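Manipulation Lab, Week 2 handout
Notes from the Udano open day, 16 January 2026

What a morning! If you missed the trip, the Udano team had three stations going, and the hand-held gripper was the one we kept drifting back to. You carry the gripper yourself, do a task with it, and the camera on it records what the fingers see. The Bravitham set they are building this way has 3,091 recordings so far, 918 of them with boxes and lids.

Look closely at the finger pads. They are foam, and foam gives a little when it meets a thin plastic wall — very handy with a part that likes to slide.
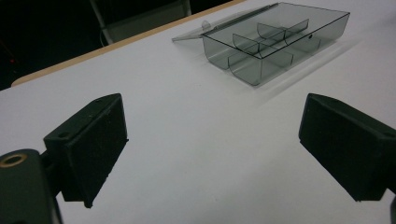
Fig. 1. Gripper open, with the compartment box beyond it. Lid folded back, curved dividers inside the tray.

Clear and tinted plastic is hard for vision, and I loved that they chose it on purpose. The table shows right through the walls, so edges and shadows have to do a lot of the work. Try sketching which edges you would trust!

For next week: read the Skarnaser notes on grasp planning, then write one page on where you would grip the lid to close it, and why. Bring your sketch too — we will compare them at the start of class.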